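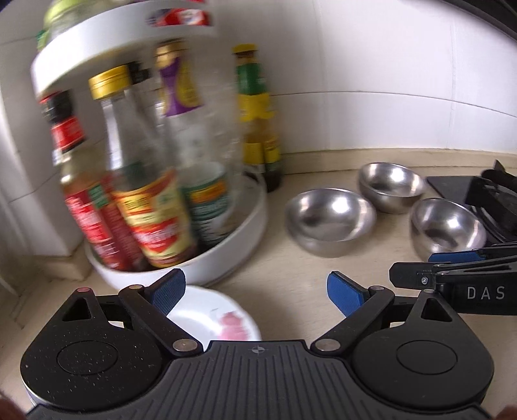 The sign outside Rajan said the tour started at 10:00 and the tour started at 10:25, so I had plenty of time to read the leaflet. "A kitchen for life," it said. I have owned four kitchens and none of them lasted as long as the loan I took out to pay for them, but I went in with an open mind, or as open as it gets on a Monday.

Rajan makes and fits kitchens from a long shed on the Edden road. June is open house month. You get a badge, a cup of tea and a walk through the cutting floor with Shobha Iyengar, who runs sales and walks very fast. The saws were off for our visit. I asked if we might see one run and was told the noise puts people off. It would not have put me off. I had driven 90 minutes to see a factory and I was looking at a parked one.

The part I did like was the hinge bench. A hinge gets opened and shut by a little motor until it fails, and there is a counter next to it. It read 3,040 when we came by. Shobha said this was very good. I asked what the cheap hinges manage and she said they don't test those. Well then.

Next came the showroom, and prices, or the lack of them. Every display has a card with a name (the Bullent, the Clukum) and a line about how it makes you feel. The Clukum is "calm." I asked what calm costs and got a range so wide you could park a truck in it. After some pushing I was told the counter alone starts at 3,000, before fitting, sink cutout or delivery. 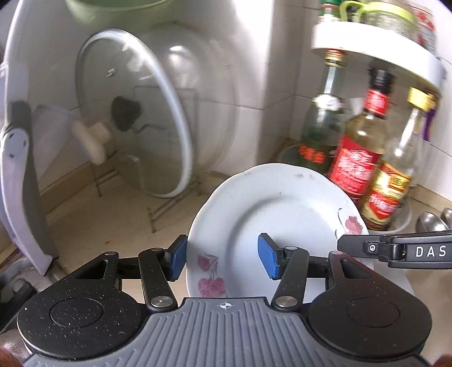 Thirumalai Kandasamy, who heads the fitting crews, was the one person there who talked straight. He said most complaints are about walls. Old houses have crooked walls, the cabinets are square, and somebody has to fill the gap – usually on the last day, when everyone wants to go home. He tells customers to ask for the filler strips in writing. I wrote that down, and it was worth more than the leaflet.

He also told me the 25-year guarantee covers the cabinet boxes and leaves out the doors, the drawer runners and anything near a dishwasher. I went back and read the small print over my second tea and he was right.

I'd go again if they turned the saws on. I did not order a kitchen.

Filed under: Days Out / Home & Trade

3 comments

Pavithra Reddy
We have the Bullent and the doors are fine so far. The fitters came back twice about the filler strip though, so your man knows his stuff.

Sudheer Bangera
Did you ask if the guarantee moves to the new owner when you sell? I never got an answer on that.

Shahram Salehi
They had the saws going when I went. Very loud, she's right about that much.

Contact | Copyright, all rights reserved | Back to top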